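3.2 Bedding and reported sleep comfort

The second part of the survey dealt with bedding. We asked every household in Skirar and Serkuta which cover was used in the main bedroom during August, and whether the same cover was used in winter. From 1235 questionnaires sent out, 237 were returned with this part fully completed. The low return is a weakness of the study, and we come back to it in Section 5.

Most of the answers named a duvet, but the word was not understood in the same way everywhere. In Serkuta many people call any thick cover a duvet, also when it has no separate outer case. For this reason we grouped the answers by filling and weight, and the name given by the household was kept only as a note. Figure 4 shows a bed with a duvet in a terracotta-orange color.
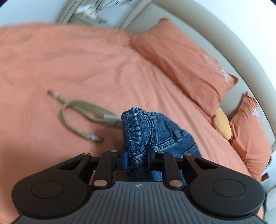

Figure 4. Bed with a terracotta-orange duvet.

The households which changed to a lighter cover in summer reported fewer night wakings than those which used one cover the whole year. The difference was clear in Skirar and weak in Serkuta. We think that the building type plays a role – the older houses in Serkuta have thick walls and stay cool until late in the evening – but our data do not allow us to separate this effect from the age of the residents.

A smaller group of 39 households agreed to keep a sleep diary for 21 nights. They wrote down the time of going to bed, the number of wakings and whether the window was open. In this group the open window was connected with better comfort more strongly than the weight of the cover. Similar results were obtained in the earlier Piątek survey, although there the diaries were shorter and only one person per household was asked.

Color and pattern of the cover were also recorded, but they showed no relation to comfort and are left out of the model in Section 4.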